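Drumider Household Tool Case

The Drumider is a black plastic case for hand tools, supplied by Tsoukalas. It opens flat into two halves. Each tool has its own molded recess. 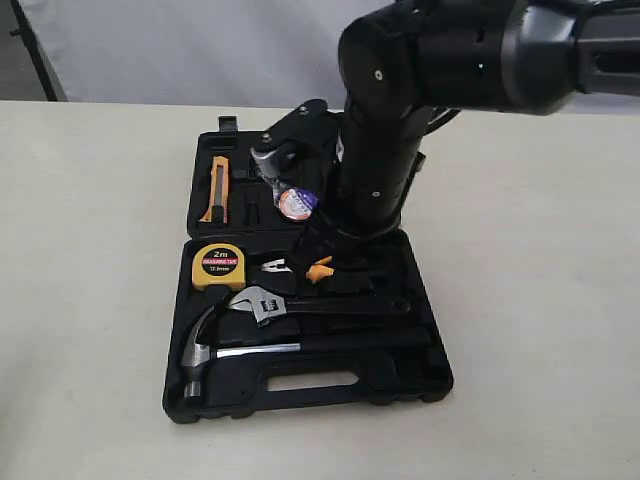 Photo: Gunnlaugur Skov / Tendbridge

Contents include a utility knife in orange and black, electrical tape, a claw hammer with chrome handle and black rubber grip, a yellow tape measure and an adjustable wrench. Replacement tools are sold singly from the Prernau warehouse.

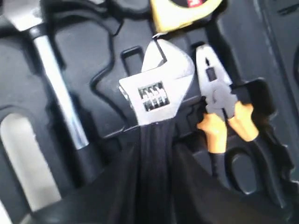 Jaw opening on the wrench is set by a knurled worm gear. Oil the gear lightly after outdoor use.

Carton quantity: 4
Lead time: 9 business days
Page revised 1/17/19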